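Nutik 二手外文书店名录 数据说明

版本说明
本文件随名录数据一同分发，说明字段含义、收录标准、整理方法与已知缺陷。使用数据前请先阅读“已知问题”一节。本版冻结日期为12月30日（星期二），此后收到的更正计入下一版，预计1月发布。

概述
Nutik 是一份面向旅居者和长途旅行者的二手外文书店名录，收录在当地语言以外至少经营一种外语旧书的实体书店、换书点和附设书架的咖啡馆。共66条记录，每条对应一个实际营业地址。同一经营者的多家分店分别建档，通过 owner_key 字段关联。

名录最初由 Farzad Golestani 以电子表格形式维护，后来并入 Skinow 旅行资料库，作为独立子集发布。Skinow 负责托管与版本控制，内容审核仍由原维护者承担。

文件组成
shops.csv：主表，每行一家书店。
hours.csv：营业时间，按星期拆分，每家书店最多七行。
languages.csv：书店与语种的对应关系，多对多。
notes.txt：自由文本备注，以 shop_id 开头，一行一条。
CHANGES.txt：各版本改动记录。

所有文件采用 UTF-8 编码，无 BOM，换行符为 LF。CSV 以半角逗号分隔，含逗号的字段用双引号包裹。用电子表格软件直接打开时，请手动指定编码，并把 shop_id 列设为文本格式，否则前导零会丢失。

主表字段
shop_id：五位字符串，发布后不再复用。书店歇业后编号保留，status 改为 closed。
name_local：店招上使用的名称，保留原文字母和变音符号。
name_latin：拉丁字母转写。原名已是拉丁字母的，两列内容相同。
city：所在城镇，采用当地官方拼写。
address：门牌地址，不含邮政编码。
postcode：邮政编码，文本型。
lat、lon：十进制度，小数点后四位，WGS84。
type：取值为 shop、exchange、cafe、stall 之一。
stock_class：存量等级，见下文。
buys：是否收购旧书，yes、no、credit 三值。credit 表示只折抵书款，不付现金。
price_band：价格档位，1 至 4，4 为最高。
status：open、seasonal、closed、unknown。
last_check：最近一次核实的年月。
owner_key：经营者标识，独立店铺留空。

存量等级
店主报出的册数口径差别很大，有的包含仓库，有的只算架上，因此不采用绝对册数，而以外文书架的总长度分级。

A：外文书架总长超过90米。
B：15米至90米，含两端。
C：不足15米。
X：未测量。

测量只计正立或平放在架上的书，不计地面纸箱。双排摆放的书架按单排长度记录，在 notes.txt 中注明“双排”。杂志、地图和影碟不计入长度，但可在备注中说明。

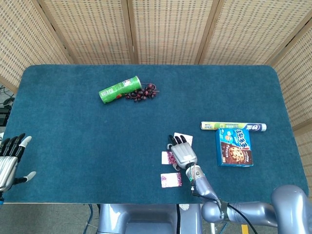

收录标准
一条记录须同时满足以下条件：有固定地址或固定摊位；外文旧书可供任何人购买或交换，不要求会员资格；核实人至少到访一次，或有两名互不相关的读者提供一致的信息。

下列情况不收录：只在网上销售的书商；以珍本和古籍拍卖为主业的店铺；旅馆大堂中仅供住客取阅的书架；一年中开放不足四周的慈善义卖。机场和火车站内的连锁书店基本不经营旧书，同样不收录。

季节性店铺保留在主表中，status 记为 seasonal，hours.csv 只填营业季的时间。营业季起止月份写在备注里，格式为“营业季：4–10”。

采集与核实
数据来源分为实地到访、读者来信和公开电话询问三类。读者来信通过 Bernura 表单提交，提交者需填写到访年月和所见语种。表单不收集姓名，电子邮箱为选填项，核实完成后即删除，不进入任何发布文件。

营业时间以店门张贴内容为准。张贴时间与店主口述不一致时，取张贴时间，口述内容写入备注。午休时段拆成上午和下午两组，分别填入 open1、close1 与 open2、close2。不设午休的店铺，第二组留空。

坐标由地址反查后人工校正到店门位置。位于商场或有顶市场内的店铺，坐标取距离最近的街道入口，备注中写明楼层或摊位号。

价格档位
price_band 根据普通平装小说的标价中位数划分，与当地新书价格比较得出，不涉及汇率换算。1 为不足新书价的四分之一，2 为四分之一至不足一半，3 为一半至不足四分之三，4 为四分之三及以上。每店抽取的样本最多130册，存量等级为 C 的店铺通常全数抽取。样本标价不公开，仅发布档位。

语种编码
languages.csv 使用 ISO 639-1 两位代码。share 列为该语种在外文书架中的占比估计，取 major、minor、trace 三值，不提供百分比。当地语言的书不列入本表，即使它占全店的大部分。双语对照读物按两个语种各记一次。

已知问题
一、地理分布不均。沿海度假城镇的记录明显多于内陆，反映的是读者出行路线，不能据此推断各地书店的实际密度。
二、英语旧书店的信息更新最勤，德语和荷兰语次之，其他语种的记录较为陈旧。
三、摊位类记录的坐标误差较大，部分市场在节假日调整摊位。
四、buys 字段变动频繁。店主在库存饱和时会暂停收购，建议带书前往之前先致电。
五、早期记录中的 price_band 按旧的三档制填写，已逐条换算，但换算后没有重新抽样。受影响的记录在备注中标有“旧档”。

派生数据
Yilma 离线地图包使用本名录的主表生成兴趣点图层，只保留 name_latin、lat、lon、type 和 status 五个字段。该图层的更新晚于主表，两者不一致时以主表为准。图层渲染问题请向 Yilma 一方反馈，本项目不处理。

使用条件
数据可自由复制、修改和再分发，须注明“Nutik 名录”及所用版本，并保留本说明文件。不得移除 last_check 字段后再发布。店名和店招的相关权利归各经营者所有。

更正提交
请注明 shop_id、需要修改的字段、新值以及获知该信息的年月。一次提交涉及多家书店时，每家单列一行。歇业信息需附到访年月；仅凭电话无人接听，status 最多改为 unknown，不改为 closed。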